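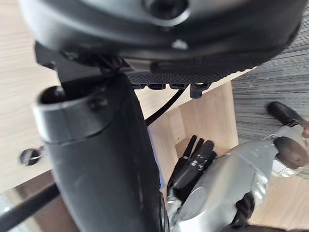
Girkavik Trampoline and Tumbling Club Inc.
Minutes of the General Committee Meeting
2/14/21

Held in the upstairs meeting room, Girkavik Recreation Centre, and by phone link

Present: P. Huamán (Chair), head coach, secretary, registrar, equipment officer, parent representative (junior squads), parent representative (senior squads)
By phone: competition coordinator
Apologies: uniform officer

Meeting opened at 6.35 pm.

1. Minutes of the previous meeting

Taken as read. The registrar asked for one correction: under item 5, the double mini class was listed as moving to the late session. It was the senior tumbling class that moved. Correction made and the minutes accepted.

Moved: registrar. Seconded: head coach. Carried.

2. Matters arising

2.1 Lost property. The tub by the front door has been cleared. Anything named was returned and the rest went to the op shop. Families to be reminded in the newsletter to label grips, shoes and drink bottles.

2.2 Key register. Still two keys not signed for. Secretary has written to both former coaches and had one reply. That key is being posted back. Carried over.

2.3 Noise complaint from the squash courts. The Chair spoke with the centre manager. The complaint was about music during the early competition squad session. Head coach has agreed that the speaker will stay at the tumbling end and be turned down before 8 am. No further action unless it comes up again.

3. Correspondence

In:
– Centre management, notice of hire rates for the coming year (see item 5)
– Stara, quotation for replacement trampoline bed and springs (see item 6)
– Meltora, invitation to the winter invitational (see item 7)
– Letter from a family asking about a make-up class policy (see item 8)

Out:
– Letter of thanks to the high school for the loan of crash mats
– Letters to former coaches regarding keys

Correspondence accepted.

4. Registrar's report

Enrolments for term one are close to where they were expected to be. The kinder classes filled first and both have waiting lists. The Saturday morning beginner class is also full. There are still places in the two after-school beginner classes and in adult recreational.

The registrar reported that a number of families had paid the club fee but not completed the medical and emergency contact form. The online form lets people skip that page. She has asked the website host to make it compulsory and in the meantime is ringing families one at a time. Coaches were asked not to take a gymnast onto the trampolines until the form has been received. Head coach said this was already the rule but had slipped in the first week.

The parent representative (junior squads) asked whether siblings could be put in the same time slot where they are at different levels. The registrar said she tries, but the kinder classes need the small hall and the other classes do not run at that time. It can be looked at again when the term two timetable is drafted.

Adult recreational has 15 enrolled, the most it has had. Several are parents of current members. The group has asked whether the session could run an extra half hour. Head coach is happy to stay if the hall is available. Secretary to ask the centre.

Action: registrar to finish calls on missing medical forms before the next meeting.
Action: secretary to ask about extending the adult booking.

5. Finance

The balance in the working account is $3433. All wages are paid up to date. The term one hall invoice has not yet arrived and will take a good part of that figure when it does.

Hall hire goes up from the start of term two. The Chair had hoped the centre would hold the rate for community clubs but the manager has said it applies to everyone. Discussion on whether to raise class fees. The parent representative (senior squads) was against raising them partway through the year, as families had budgeted on the fee they were given in January. Head coach agreed. It was decided to hold class fees until the end of the year and look again in spring, and to make up the difference through the July holiday clinic and the sausage sizzle.

The equipment officer asked that the equipment fund be kept separate from the working account and not used to cover hire. Agreed without a vote.

Petty cash: head coach tabled receipts for chalk, strapping tape and ice packs. Reimbursement approved.

Moved that the finance report be accepted: secretary. Seconded: equipment officer. Carried.

6. Equipment and safety

6.1 Trampoline two. The bed was bought in 2006 and the webbing has begun to fray along one long side. The equipment officer has taken it out of use for competition squads. It can still be used for basic jumps and seat drops under supervision. The head coach was not comfortable with this and asked that it be taken out of use altogether until the new bed is fitted. After some discussion the meeting agreed with the head coach. Trampoline two is to stay folded and tagged.

This leaves two trampolines for the squad sessions. Head coach will rotate groups, with those waiting doing conditioning or working on the tumbling strip. She has drawn up a rotation and will put it on the noticeboard.

6.2 Replacement. Stara has quoted for a bed and a full set of springs, delivered. The equipment officer also looked at having the old frame checked while the bed is off. Stara can send a fitter but would charge $300 for the visit. The competition coordinator asked whether club members could fit the bed themselves, as was done last time. The equipment officer said they could, but that he would prefer the frame to be looked at properly given its age. The bed, springs and fitter's visit to be paid for from the equipment fund.

Moved that the Stara quotation be accepted, including the fitter's visit: equipment officer. Seconded: head coach. Carried.

6.3 Spotting mats. Two covers have split at the seam. The parent representative (senior squads) has a heavy-duty machine at home and offered to stitch them. Accepted with thanks.

6.4 Incident book. Two entries since the last meeting. One rolled ankle in the tumbling class, iced, parent informed, back at training the following week. One bumped chin in kinder gym, no treatment needed. The Chair asked that entries include the name of the coach who was supervising, as one did not.

Action: equipment officer to place the order with Stara and arrange a fitting date outside class times.
Action: head coach to post the rotation.

7. Competitions

7.1 Club championships. Proposed for the last weekend of term one. The competition coordinator has two judges confirmed and needs one more. All levels to be invited, including beginners, who will do a five-skill routine. Ribbons for every beginner and medals for levels three and up. The coordinator asked for help with music, marshalling and the score table. A sheet will go up in the foyer.

7.2 Meltora winter invitational. The entry form allows individual and synchronised trampoline, double mini and tumbling. Head coach expects to enter most of the competition squad. Travel is four hours each way. The meeting discussed hiring a bus as against families driving. The parent representative (junior squads) felt most families would want to drive and stay over. Secretary to send out a short survey before any bus is booked.

7.3 Synchronised pairs. Head coach has named provisional pairs. One family has asked for a change. The Chair said that pairings are a coaching decision and the meeting would not be voting on them, but asked the head coach to speak with the family in person. Head coach will do so.

7.4 Leotards. In the absence of the uniform officer, the secretary read her note. Urrego can supply the current long-sleeved design until the middle of the year, after which the fabric will change. She recommends one order now to cover both the club championships and the winter events. Sizing samples are in the office cupboard. Try-on times will be before and after the squad sessions for two weeks. Second-hand leotards may be left with the uniform officer for resale.

Action: competition coordinator to confirm third judge.
Action: secretary to send travel survey.
Action: uniform officer to send try-on dates to squad families.

8. Make-up classes

The club has not had a written policy. In practice coaches have let children come to another class if there was room, which worked when numbers were smaller. Two classes went over the coach ratio in the second week because of it.

The registrar proposed one make-up class per term, to be booked through her at least a day ahead, only at the same level and only where there is a place. No make-ups in kinder gym while there is a waiting list. Missed classes are not refunded except for injury or illness with a certificate.

The parent representative (junior squads) thought one per term was a bit tight and suggested two. Put to a vote. Two per term was lost, one per term was carried. To be reviewed at the end of the year.

Action: secretary to reply to the family who wrote in and add the policy to the handbook.

9. Coaching

Two senior gymnasts have finished the beginner coaching course online and now need their supervised hours. They will assist in the after-school beginner classes. Neither is to be left in charge of a group. Head coach will sign their logbooks.

The Chair asked for all working with children checks to be sighted again this term. Head coach has most on file. Two are due for renewal.

10. Other business

10.1 Parking. Parents are stopping in the ambulance bay at pick-up. Reminder to go in the newsletter.

10.2 Holiday clinic. Head coach will bring a draft program for July to the next meeting, with mornings for under-nines and afternoons for everyone else.

10.3 Viewing area. The meeting received a request for more chairs. The centre has a stack in the storeroom that the club may use if they are put back each night.

Next meeting: first week of next month, same room, 6.30 pm. Secretary to confirm the date by email.

Meeting closed at 8.20 pm.

Signed as a true record:
Percy Huamán, Chair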